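Eruncombe Allotment and Garden Society
Minutes of the July meeting, held in the back room of the Opoku Hall

Last updated: July

Present: Salamatu Addo (chair), Elikem Agbenyega, Anastasia Dimitriou, Thu Thái, Vignesh Nadar (minutes), and a good turnout of plot holders, several of whom brought beans to give away.

Salamatu opened at 7 p.m. and thanked everyone for coming in on such a lovely evening when we would all have been forgiven for staying out with our watering cans. The minutes of the last meeting were agreed, with one small correction: the gooseberries on the Wastitz side belong to plot 4 and are not for general picking.

1. Water

Elikem reported on the meter readings, and we are grateful to him for walking down there in all weathers. We used 196 units this quarter against 186 in the same quarter last year, and he felt that was very fair going considering how dry the spring has been. There was a long and friendly talk about whether the lower tap drips. Thu thinks it does, Elikem thinks it is the hose connector, and the two of them will go and look at it together before the next meeting.

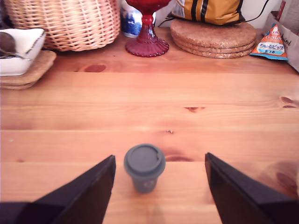 Seedling swap. Anastasia would like to hold the autumn swap a little earlier this year so that the winter lettuces get a proper start, and the room was warmly in favor. She asked everybody to begin saving containers now and to bring them clean. Small takeaway cups like the gray one with the domed lid are just the right sort of thing, tapering toward the bottom so a seedling slides out nicely once there are a few drainage holes in it. Please keep the lids too – they make decent saucers. Labels will be provided, but do bring your own pencil.

2. Money

Thu gave the figures. The balance stands at $363 after paying for the new padlock and the load of wood chips from Zultstead. Everyone agreed the chips were better than last year's and smelled wonderful. A plot holder asked if we could afford a second wheelbarrow. Thu will get a price, and we will come back to it.

3. The path by the compost bays

Still muddy at the bend, even now. Vignesh offered to put down some of the leftover chips, and two of the newer plot holders kindly said they would help him rake. Salamatu reminded us all that cooked food does not go in the bays, however well meant.

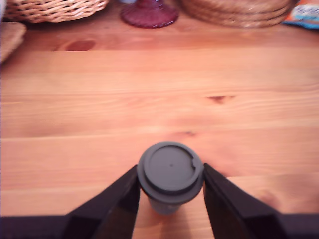
4. Any other business

Elikem has more zucchini than he can eat and asks that people simply take them from his gate. Anastasia is looking for the owner of a green trowel left in the shed. Salamatu thanked Thu for the lemon cake, and the meeting closed at 8:40 p.m.

Actions
Elikem and Thu: lower tap
Thu: wheelbarrow price
Vignesh: wood chips on the path
Anastasia: swap date and labels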